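# Vandach tail bag, used on a charity ride season

Price paid: $100, from the Grerkside store. Tested from October through the spring on a mid-size standard with a flat pillion seat. Total distance with the bag mounted was 3302 miles, most of it on escorted group rides and the trips to and from them.

## What it is

A soft tail bag with a stiff floor, a single main compartment, two side pockets and a clear sleeve on the lid. It mounts with four straps that stay on the bike. The bag clips to them with side-release buckles. A rain cover is folded into a zippered pocket under the lid.

I bought it to carry the things a ride marshal ends up carrying: a reflective vest, a first aid kit, two route card packs, a tire plug kit, a compact air pump, zip ties, a roll of tape and whatever the registration table wants moved to the lunch stop. My previous bag was a Cerkmont of similar size that lost a strap anchor after two seasons.

## Mounting

First fitting took most of an evening. The straps are meant to loop under the seat, and the printed instructions assume a seat with clearance on both sides. Mine has a bracket on the left, so I ran the rear pair to the grab rail mounts instead. The instructions do not cover this. The strap length was enough, with a few inches to spare.

After that, fitting and removal take well under a minute. The buckles can be worked with summer gloves. With winter gloves the front pair are hard to reach, as they sit almost under the rider's jacket.

The base has a rubbery coating that grips vinyl well. I put clear film on the side panels of the tail before the first ride and would do it again. Grit gets under the corners, and there is now a dull patch in the film on the right.

## On the road

At parade pace the bag does not move at all, which is what you would expect. On the highway it stays put when loaded. Empty or nearly empty, the lid lifts slightly at speed and makes a low drumming noise that can be heard through a helmet. Pulling the side compression straps tight cures it.

The longest single outing was the Raju Children's Fund run, with staggered formation on county roads and a long gravel section at the detour. I checked the straps at each stop. The rear left one had slipped by half an inch at lunch and needed one correction. The others held.

Rain is the weak point. Without the cover, the zipper lets water in after about 20 minutes of steady rain. With the cover on, the contents stayed dry, but the cover's elastic is weak and the front edge balloons. I tied mine down with a length of cord. The route cards in the lid sleeve got damp both times, cover or no cover. Laminate them.

## Storage

The main compartment is a plain box, and for marshal use I think that is correct. Dividers get in the way of a folded vest. The mesh pocket inside the lid is good for small items: pens, spare wristbands, a couple of snacks for the long wait at a blocked intersection.

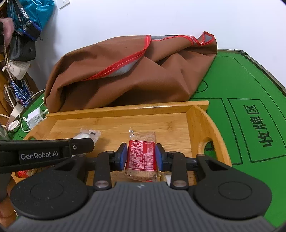 The side pockets are too shallow. A standard water bottle sticks out far enough that the zipper will not close, and the pump fits only on a diagonal. If both pockets are full, they also push into the main space, so the stated capacity can't be used all at once. The older Cerkmont was better here, with pockets set outside the frame of the bag.

There is no lock point on the main zipper. The two pulls have holes large enough for a small padlock, but the shackle rattles against the lid. At staffed parking areas I leave the bag on the bike. Anywhere else it comes with me, and the shoulder strap is adequate for that – thin, but long enough to wear across the chest over a jacket.

## Wear so far

- Stitching: sound everywhere, including the strap anchors.
- Zippers: main zipper smooth, left pocket zipper stiff after the gravel section. Wax helped.
- Reflective piping: cracking on the rear corner.
- Fabric: faded on top from black to a brownish gray.
- Buckles: no damage.

## Verdict

A solid mounting system attached to an average bag. It suits a marshal or sweep rider who fits and removes luggage several times in a day. For touring in wet weather I would look at a roll-top. Vandach sells the strap set on its own, and anyone who already has a bag with standard loops could start with that.

Posted 21/05/2025. I'll add a note if the piping gets worse or an anchor goes.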